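The Pantry Swap: A Student Report on Cooking Blogs and Shared Challenges
Elsie Tipoki and Fahad Usmani
November 20, 2025

We wanted to know what makes people cook something they would never have picked for themselves, and then write about it in public. Food bloggers have been running group challenges for years, so for our project we started one of our own and watched what happened. We called it Flikby, after a word Fahad's little sister made up for "leftover rice," and it ran for the whole of February on a free blog page.

How it worked

Each cook got one pantry ingredient from a partner and had to build a dish around it. It had to be something cheap that keeps on a shelf. The recipe went up on the cook's own page with a link back to ours, and everyone was asked to leave comments on at least two other posts. Thirteen cooks signed up, most of them students, plus Agata Gentile, who has been blogging about her grandmother's soups since before either of us could read (she was a fantastic sport about all our reminder emails!).

What people made

The range was so much wider than we expected. Fulvio Barbieri was given canned chickpeas and turned the liquid into a chocolate mousse, which we tried at home twice, and the second one even set. Alvar Brekke got rye crackers and crushed them into a crust for a leek tart. Agata drew peanut butter and put it in a tomato stew with sweet potatoes, and that post got more comments than any other in the challenge. Elsie's own barley salad was a bit of a brick, but she posted it anyway with notes on what to fix: less barley, more lemon, dress it while it's warm.

What we counted

By the end of the month we had 371 comments across all the posts, and 201 of them were on recipes that used beans, nuts or grains. Desserts came in lower than we'd guessed. Comments asking a question ("could I use lentils instead?") nearly always got an answer from the cook, and those threads were the longest and most fun to read. Posts that opened with a story about the ingredient did well too, though with so few cooks we can't say the story was the reason.

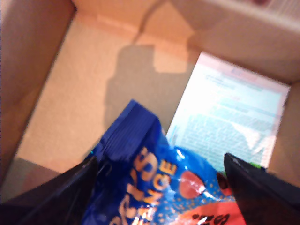 Sweets were the category we argued over most when we wrote the rules. Fahad wanted them in from the start and Elsie thought they would turn every post into brownies. We ended up allowing them as a swap ingredient with one condition, that they had to be changed by cooking. Something like the candy in the shiny blue bag would count if it was melted, baked in or crushed into a crumb, but sprinkling it on ice cream wouldn't. Only two cooks went that way, and both made cookies, so Elsie is claiming half a point.

What we would change

Ninety minutes was our suggested limit for cooking time, and several people told us it was too tight on a weeknight with a shared kitchen. We'd drop it. We'd also ask for a photo of the failed version if there was one, because those were the stories everybody told us afterward and hardly anyone posted. Alvar has already offered to host the next round, and Agata wants it to be all dried beans.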